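Build log, arm number two, Sekmont workshop. Picking up from the February thread, which ended with a stripped thread in the wrist and a long silence from me.

Wrist first. I drilled out the damaged insert, put in a longer one and went back to plain Phillips heads. Hex looked better. Phillips is what everyone in the shop has a driver for.

Cable routing is now inside a knit sleeve, an idea from Lina Jaber. Tape kept lifting at the elbow and spiral wrap caught on the joint. The knit stretches with the bend and weighs almost nothing. It does collect lint.

Finger plates are version 11. Versions up to 10 had the tip on one screw and it rotated under side load. Three screws and a flange fixed it on the bench.

Where it stands, November 2021:

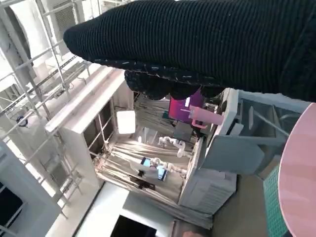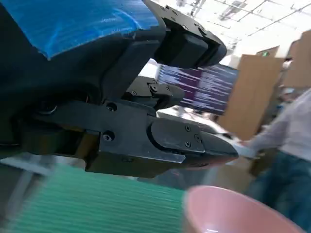

Controller next. The Varkano board runs the position loop at 100 Hz, fine for slow moves. Fast moves overshoot and then ring for a couple of cycles. Dropping the gain cures the ringing and makes the whole arm feel drunk.

Thenmozhi Sundaram suggested logging motor current before touching the gain again. Did that. 3,140 samples over one slow close of the fingers, and there is a clear bump at the same angle every time.

The bump is mechanical - a tight spot in the linkage, probably the bushing I reamed by hand. I had been tuning software around a bad hole.

New bushings are ordered. Until they come I am limiting the closing speed and leaving the gain alone.

Home offset is 726 counts, if anyone is copying the config. Yours will differ. Measure it with the fingers fully open and the power on, or gravity will give you a different answer.

Someone asked for the plate drawings. They still have version 9 dimensions in two places. I'll post them once those are corrected.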